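Ekside @ekside
Spent Tuesday evening on the utility room floor. Thread on sorting small containers, for anyone whose shelf has stopped being a shelf.

Ekside @ekside
The shelf is a Folto, 700 mm wide, wall-mounted, no back panel. Containers get pushed through the rear gap and end up on the tiles behind the freezer. That is how this started.

Ekside @ekside
Step one was moving everything to the floor. Tile is a better sorting surface than a table. Nothing rolls off it, and you can put groups far enough apart that they stay groups.

Ekside @ekside
I sort by footprint first, then by height. Contents come last. A box of clothespins and a box of picture hooks can share a row if the bases match. They can't if one is round and one is square, at least on a shelf this narrow.

Ekside @ekside
Rectangular boxes set the grid. Rounded ones get whatever is left at the ends. If you start with the rounded ones you lose a strip of shelf between each pair and you never get it back.

Ekside @ekside
Open-top boxes are a separate case. They can't be stacked without a board on top, and they have to sit low enough that you can see in. Mine go at waist height, front row only.
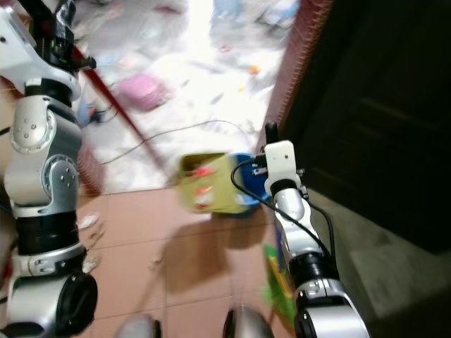
naciri replied that open tops are fine until the first dusty month, and that a cut square of shelf liner laid across the top does the job of a lid without the hunt for a lid that fits.

Ekside @ekside
Fair point on the liner. I had a roll left over from the drawers. Cut it 5 mm short on each side or it catches on the rim and lifts when you slide the box out.

Ekside @ekside
Color. I don't buy matching sets. Yellow-green and blue next to each other are easier to tell apart from the doorway than two white boxes with labels. Labels are for the things other people need to find.

Ekside @ekside
Floor tiles as a measuring tool: check one tile with a tape, including the grout line, and you can size most boxes by eye after that. Mine are terracotta and laid fairly straight. The row by the door is off and I ignore it.

Ekside @ekside
Count at the end was 13 containers going back up. The shelf had been holding more than that, but several were empties nested inside other empties. Those are in a bag in the hall. They are not going back on the shelf.

Ekside @ekside
Weight. The bracket sheet gives a limit per bracket for a solid wall. Mine is plasterboard with the brackets into studs at one end only, so the screws and nails went to the supported side and the sponges and cloths went to the other. It looks unbalanced. It hangs level.

Ekside @ekside
For the rear gap I fixed a strip of Cakow edging along the back, upright, two screws per bracket. It comes in 2000 mm lengths and cuts with a hacksaw. File the cut end before you mount it. Boxes now stop against the strip.

Ekside @ekside
Someone asked about baskets. I took them out. Tapered sides waste the bottom of every row, and small parts work through the weave. Fine for towels.

Ekside @ekside
Sweep before you put anything back. Bits of paper and packing material stick to the bases and then you are cleaning the shelf again in a week. I also wiped each base with a damp cloth and stood it upside down for ten minutes.

Ekside @ekside
Order going back up: heavy rectangular, light rectangular, open tops, rounded. Leave one box width free. It will get used.

Ekside @ekside
Remaining problem is the spare bulbs. They come in cartons of every possible size, and none of them agree with the grid. They are on top of the freezer for now. Suggestions welcome, preferably ones that don't involve a drawer.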